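Home » Tips » Workshop and Garage » Before You Buy a Robot Arm for the House

Before You Buy a Robot Arm for the House

Every July the sales pages fill up with small robot arms that will, supposedly, pick up after the kids, sort your screws and water the basil. I've spent more time reading those pages than I care to admit, and more money than I care to admit too. These are my notes on what to check before you pay for one. I am not a believer. I still own one.

The price on the box is not the price

The Wudent desk arm was listed at $669 when I bought mine. That got me the arm and a power cord. The gripper was sold separately. So was the mounting plate, and so was the emergency stop button, which I would have thought came with the thing the way brakes come with a car. Add them all to the cart before you compare one seller with another. Then add shipping both ways, in case you send it back.

If a seller won't show a price for the gripper until you "request a quote," close the tab.

Measure the bench first

Arms reach farther than you think and still not far enough. Cut a piece of string to the reach in the spec sheet, pin one end where the base would go, and swing it around. Everything the string touches has to be moved or you have to be all right with it getting hit. My string went straight through the pegboard and a lamp.

Check how high the bin sides are, too. An arm that can touch the far corner of a flat bench may not be able to get down inside a deep container in the same spot. Lower the string into the bucket and see.

The bench itself matters. A folding table wobbles, and the wobble shows up at the gripper. Budget for a heavy one, or for bolting down what you have.

Read the payload line twice

Payload usually means what the arm can hold, gripper included. Hang a heavy gripper on a light arm and there's not much left over for lifting. Weigh the five things you most want picked up, on a kitchen scale, and write the numbers down before you go shopping. Mine ran from a spool of wire to a full can of wood filler, and the can was out of the question.

Ask what the demo was really doing

Lazăr has a nice sales video of an arm clearing a playroom floor. Watch it again and look at what gets picked up: blocks, all one size, all sitting apart from each other. My house has toy planes stuck nose first in the planter. Ask for a demo with your sort of mess, and ask if the arm found the thing by itself or was told where it was. Those are two different products at two different prices.

Simulation is the cheap way to find out, and I'd do it before spending a dime on hardware. Some sellers will let you try a job on screen with a full-size arm, which is a lot of machine to look at next to one small toy.

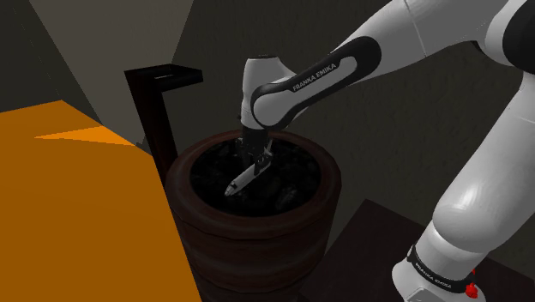

Toy airplane in a big round pot, simulated. Try the awkward pickup before the easy one.

Just don't take a good run on screen as a promise. Dirt, dust and bad light don't always make it into the software. I'd want to see 100 tries at the same job, misses included, and I have yet to meet a salesman who'll show me that.

Renting, and the fine print

Felancombe rents arms by the month, with a 36 month plan that looks cheap until you multiply it out. Do the multiplying. Then look for the line about who pays for a worn gripper pad or a bent finger.

Grultach gives you 21 days to return an arm, starting the day it ships. Mine would have used up a good part of that sitting in a box while I waited for the mounting plate. Order the extras first and the arm last.

Set aside money for your own time

Put down an hourly rate for yourself, even a low one, and keep a log of setup hours. I quit logging after the second weekend. Picking up the toys by hand takes me less time than finding the charger for the tablet that runs the arm.

Filed under: Workshop, Budgeting, Gadgets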